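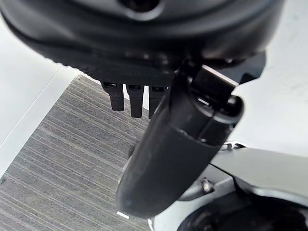

15 Apr 2023

Drink trials, citrus base, batch 165

Carried on from the November notes. The aim is still a recovery drink mix without caffeine or sucralose that people will finish after a long ride. The last version had the right sodium but tasted like a swimming pool.

Changes from the previous batch:
- half of the sodium chloride swapped for sodium citrate
- malic acid cut back, citric left alone
- monk fruit down by a third
- natural lemon from Rondonuwu in place of the Fikar lemon

Made up 3,145 g of dry blend in the small tumbler. Ran it twelve minutes, opened it, found a streak of magnesium along one wall, ran it another eight. Sieved after that and there were still a few lumps. Ylva thinks the magnesium is picking up moisture in the tub and I agree. The lid on that tub has been cracked for weeks. New tub ordered, and what is left goes in a jar with a desiccant bag until it comes.

Mixed one serving into 500 ml at fridge temperature and one at room temperature. The cold one took a good minute of shaking and left grit at the bottom. Room temperature was clear in twenty seconds. pH 3.6 for both, down a hair from last time, so I may have weighed the citric a bit heavy. Check the small scale before the next batch.

Taste, Pendo and me, Ylva later in the day:
Pendo: less salty up front, lemon is good, bitter at the end.
Me: same bitterness, mostly at the back of the tongue. Fine with ice.
Ylva: did not notice the bitterness until told about it, so count that one as half a vote. Thinks it is too sweet for anybody drinking two bottles.

I suspect the magnesium for the bitter end. Options are to drop it by a quarter or go to the glycinate, which costs more and has a taste of its own. Try the drop first. It is one change and it's cheap.

Sodium works out to 893 mg per liter. That is where we want it for the hot weather version. The everyday version should be a good deal lower and I would like to split the two now, before the label text gets written for both at once again.

Werndale called about pouches. They can do the matte ones with a tear notch but the minimum order is too big for us. Pendo will ask whether Ustcombe want to share a run, they use the same size for their oat powder.

Storage: three pouches of this batch on the warm shelf, three in the dark cupboard, one open on the bench with the date on it. Look for clumping and color each week. The old batch on the warm shelf has gone slightly tan. Smell is fine. Leave it there.

To do: scale check, quarter less magnesium, ask Rondonuwu for the lemon spec sheet, wash out the tumbler properly (gasket too).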